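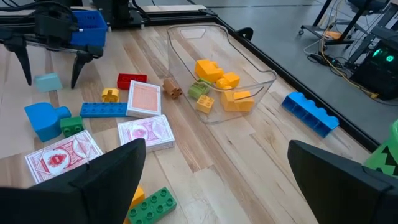 Cristian Henao aluga jogos e brinquedos há 22 meses, numa loja de esquina que partilha com o sócio, Brayan Pacheco. A loja chama-se Stilstead e tem 200 artigos em catálogo, entre jogos de tabuleiro, baralhos e conjuntos de construção. Quando um conjunto volta, passa primeiro pela mesa de triagem. As peças de encaixar vão para uma caixa de plástico transparente, como a que tem lá dentro blocos amarelos e um verde, e os baralhos ficam ao lado, cada um na sua embalagem. "A caixa tem de ser transparente", diz Henao. "Tivemos umas opacas no início e passávamos o dia a abrir tampas."

As peças pequenas são as que mais se perdem. "As famílias devolvem tudo misturado, e eu não levo a mal. Prefiro isso a uma devolução com atraso porque alguém ficou em casa a separar cores." A loja cobra uma caução de 70 euros pelos conjuntos maiores e só a retém quando falta mais do que uma mão-cheia de peças.

Com os baralhos a regra é outra. Pacheco conta as cartas uma a uma antes de fechar a embalagem. "Um baralho com uma carta a menos já não serve para jogar", explica. "Um bloco a menos, a criança constrói outra coisa."

Em junho, os dois experimentaram etiquetar as caixas por idade, mas desistiram. Agora arrumam por tipo de encaixe, e as peças soltas de madeira têm gaveta própria. Henao quer ainda comprar estantes mais baixas, para que as crianças cheguem sozinhas às caixas. "Elas sabem o que procuram. Os pais é que perguntam onde está."

25 de outubro de 2021

22 partilhas
Comentários (3)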